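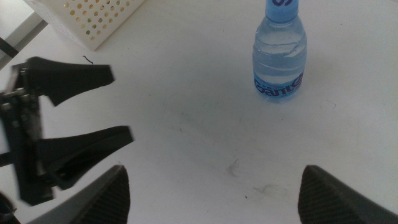
第七章 让房间“显大”:一条行业常识的来历与疑点

本章内容
7.1 “显大”到底指什么
7.2 浅色墙面的证据
7.3 镜子、家具与视线
7.4 委托书里该怎么写

学习本章之前,读者应当已经掌握第三章的测量与放样,以及第五章关于照度的基本概念。没有读过第五章的,请至少翻一遍其中讲反射比的几页,否则7.2节的后半部分会读得很吃力。

小房间要刷浅色。这句话在装修公司的门店里能听到,在房产中介的带看路上能听到,在大多数入门教材里也印着,包括本书的上一版。上一版给它配了半页说明,列了几种推荐色,没有给出任何出处。这次修订时我们回头去找出处,找了很久,找到的多半是互相引用:甲书说“众所周知”,乙书引甲书,门店的宣传册再引乙书。一句话被重复得足够多,读起来就很像结论了。

这一章因此全部重写。它不准备告诉你浅色没有用,我们也没有那样的证据。它想让你养成一个习惯:凡是听到“这样做会显大”,先问一句,显大多少,对谁来说,从哪个位置看,跟什么比。四个问题里只要有一个答不上来,这句话就还停留在经验之谈的层面,写进方案说明可以,写进承诺就不行。
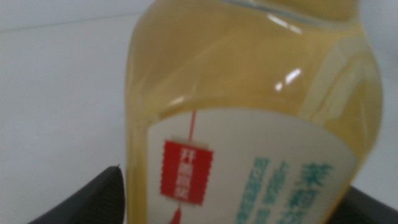

本章执笔:鄢若谷
室内设计教研组讲师,主讲住宅空间与使用评价

7.1 “显大”到底指什么

先把词拆开。业主说一间卧室“显得大”,可能是在说几件很不一样的事。

第一种,他对尺寸的估计变大了。请他不用尺子报出房间的长和宽,他报的数比实际大。这是可以测的,办法也简单,虽然做的人很少。

第二种,他觉得宽敞。宽敞是一种感受,跟尺寸估计有时候并不同步。有人能准确说出客厅多长多宽,照样觉得憋闷;也有人觉得阳台十分开阔,真叫他报数,报得比实际还小。

第三种,他走动起来不碍事。床尾和衣柜之间能过人,柜门能全打开,端着东西转身不会碰到桌角。这一种跟颜色几乎没有关系,却常常被记到颜色的功劳簿上。重新刷墙之前总要清空房间,刷完之后又总有几件旧家具没有搬回来,业主走进去,觉得大了。墙漆得了表扬,真正起作用的可能是那只没搬回来的五斗柜。

还有第四种,只出现在照片里。广角镜头贴着墙角拍,地面向前铺开,一间很普通的次卧看上去能停一辆车。买家到了现场失望,失望的程度跟照片夸张的程度往往有关。本章不讨论摄影,但请记住,网上的“改造前后”对比,两张照片的机位、镜头和时辰经常不一样。下午三点拉开窗帘拍的房间,和晚上开着一盏顶灯拍的房间,不用刷漆也像两间屋子。

术语说明:本书以后用“尺寸估计”指第一种,用“宽敞感”指第二种,用“通行余量”指第三种。第四种不单独命名,提到时直接写“照片效果”。作业里混用这几个词的,会被要求重写。

7.2 浅色墙面的证据

支持浅色的一方最常拿出来的材料,是涂料商Gemthorpe随色卡附送的一份小册子。册子里写,在Flellcombe的一处样板房里,请500名看房者填写问卷,其中415人认为浅色房间“更大”。数字印得很大,占了半页。

看上去相当有力,我们不妨慢一点读。

问卷问的是什么?册子后面附了原题:“您是否觉得浅色让房间显得更大?”题目本身已经把答案说出来了。一个刚被销售人员领着走过样板房的人,站在浅色的房间里,手上拿着涂料商印的纸,选“是”几乎不费力气。假如把题目改成“您觉得这间房有多长”,再把同样的题拿到深色房间里问一遍,得到的东西才可以叫作比较。

再看比较的对象。册子里说有2间样板房,一间浅色,一间深色。翻到平面图就会发现,浅色那间朝南,窗台也低一些,深色那间的窗户开在短边上。两间房的差别至少有墙色、朝向、窗的位置,可能还有家具,因为平面图上没有画家具。看房者感到的差别该算在谁头上,这份材料回答不了。

最后看那些没有选“是”的人。册子没有交代他们选了什么。觉得没有变化,觉得深色更大,还是干脆交了白卷,这几种情况的含义相差很远。凡是只报告一半结果的材料,读者都有理由去要另一半。

有同学会问,涂料商总要卖涂料,这样的册子谁会当真?当真的人很多。本书上一版推荐的几种浅色,和这份册子里的色卡重合得让人不太舒服。

公平起见,也该说说浅色一方站得住的部分。墙面反射比高,同样的灯、同样的窗,室内各个面会更亮,角落里的暗影会浅一些。这是第五章讲过的,有物理依据,也可以用照度计当场验证。暗影变浅以后,墙角的位置看得更清楚,人可能因此觉得房间完整、敞亮。请注意上一句里的“可能”。从“更亮”到“更宽敞”,中间隔着一步推断,这一步在不同的房间里走得通走不通,要分别去看。

如果起作用的主要是亮度,那么换一盏合适的灯,或者把挡在窗前的高柜挪开,也许能得到差不多的改善,花的钱还少些。可惜灯具商和涂料商很少在同一本册子里出现,所以这两种办法也很少被放在一起比较。
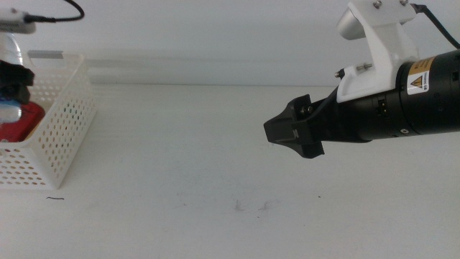

顶棚的问题更麻烦。流行的说法是顶棚要比墙再浅一个色阶,房间才显高。可是在层高本来就低的旧公寓里,白顶棚和有色墙面之间会出现一条清楚的分界线,视线正好停在那里,高度反而被标了出来。把墙色一直刷上顶棚,分界线没有了,有些人说显高,有些人说像住在盒子里。两种反应我们在课堂上都听到过,同一间教室,同一个下午。

请读者不要急着选边。教材的作者遇到这种情况,通常的做法是写一句“应视具体情况而定”,然后转到下一节。这句话没有错,用处也不大。较好的做法是写明在什么层高、什么采光、什么家具条件下观察到了什么,让后来的人能拿自己的房间去对照。

7.3 镜子、家具与视线

镜子的名声比浅色还要好。衣柜门装镜子,餐厅侧墙装镜子,玄关装到顶的镜子,理由都是“空间翻倍”。

翻倍这个词应当从设计说明里删掉。镜子里的空间不能放床,也不能走人,它给出的是一段额外的视线。视线落在窗上,人看到的是天光和树;视线落在开放的厨房上,人看到的是两份灶台和两份没收拾的碗。镜子忠实地重复它对面的东西,杂物也在内。方案图上那面墙总是干净的,所以方案图上的镜子总是成功的。

咨询公司Dunne给Burkside的一处住宅项目写过一份室内建议书,很适合拿来做反面阅读。建议书主张在每户客厅的长边装整面镜子,理由是“可令面积感提升100%”。这个数字没有脚注。我们猜测,它的来历就是镜子里有另一间一模一样的客厅,一加一等于二。倘若这样推算成立,对面再装一面,面积感就该是无穷大,业主应当感到自己住在旷野里。

建议书里关于家具的部分要扎实得多。它建议选腿部离地的沙发和边柜,让地面连续地露出来,又建议把高柜集中在一面墙上。前一条影响宽敞感,效果有多大不好说,至少扫地方便。后一条影响通行余量,拿卷尺就能核对:高柜散在三面墙边时,每一面都要留开门的位置;集中以后,只需要在一侧留。省下多少,图上量得出来。

读这类文件,有个办法值得学。拿两支不同颜色的笔,一支画出能用尺子、照度计或者现场走一遍来核对的句子,另一支画出只能相信作者的句子。画完以后看看哪种颜色多。再看一眼,加粗的标题和报价单上最贵的几项,分别落在哪一种颜色里。
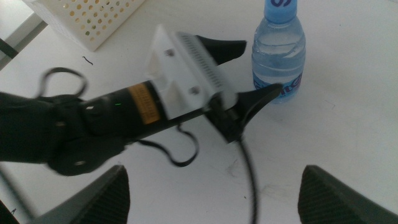 关于家具尺寸,还有一个常见的建议是“小房间配小家具”。听起来顺理成章,照做的结果时常是一屋子小东西:小沙发、小茶几、小边几、小书架,各自不占地方,合起来到处是腿和缝。换成一张正常尺寸的沙发,去掉其余几件,坐得下人,地面也整。当然也有相反的例子,门洞窄到正常沙发根本搬不进去,再好的道理也得停在楼梯口。现场测量要包括门洞、电梯和楼梯转角,第三章已经讲过,这里再提醒一次。

7.4 委托书里该怎么写

学会怀疑之后,总还要交方案。业主付了钱,想听的是房间会变大,你却同他讲问卷设计和反射比,他多半会去找别人。这是实际的困难,本书不假装它不存在。

可以试着把“显大”换成业主自己能验收的话。不写“浅色墙面使卧室空间感显著提升”,写“墙面改为高反射比涂料,入夜只开床头灯时,衣柜内侧能看清衣物”。不写“镜面延伸视觉”,写“镜面装于窗的对侧,坐在餐桌北侧可以看到窗外”。不写“优化动线”,写清楚床尾到柜门的净距,改造前多少,改造后多少。

这样写出来的委托书不太漂亮,销售同事多半会抱怨。它有一个好处,完工那天大家站在房间里,该看什么、该量什么都写在纸上,吵起来也吵得具体。

至于业主最后还是说“感觉没有大多少”,那就要回到7.1节,弄清楚他指的是哪一种大。很可能从第一次见面起,双方说的就不是同一件事。

课前准备

找一间你每天使用的房间,不用尺子,写下你估计的长、宽和层高,再实测。记录误差的方向。请同住的人也估一遍,估之前不要让他看到你的数字,也不要告诉他你在做什么作业。

收集一份带有“显大”“扩容”“翻倍”字样的装修宣传材料,纸质或网页均可,按7.3节的办法用两种颜色画一遍,带到课上。材料上如有业主姓名和住址,请先涂去。

照度计可在教研组借用,当天归还。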